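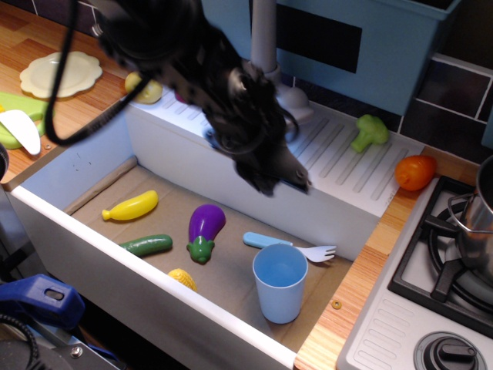

5.2 Silent stops at the sink

The headline success rate for the sink task hides a fault we think matters more than the score. In 9 of the 40 trials the arm halted over the basin and the controller logged the trial as complete. No object had been moved. Our first count took these logs at face value, and so, we suspect, do many published numbers.

Figure 4. Toy kitchen used for the sink task, with the gripper near the far rim of the basin and toy food and a light blue cup inside it.

The Zivham controller ends a trial when the gripper closes and the force reading stays above a set level for 8 frames. Cable drag on the wrist can produce the same reading. We saw this most often when the arm reached toward the back of the basin, though we did not vary reach on its own and would not lean on that pattern.

The Mara policy was trained on some 2,000 demonstrations from the Skisterport lab, and it has been suggested that more data would fix the problem. We doubt it. The policy never sees the stop signal, so it cannot learn to question it. Raising the force level removed most of the false stops but let the gripper press harder on the rim before giving up - a poor trade on anything less forgiving than a toy.

All rates in Table 3 were therefore rescored by hand from video. The automatic scores are kept in the appendix for comparison with the Triantafyllou benchmark, which still relies on them.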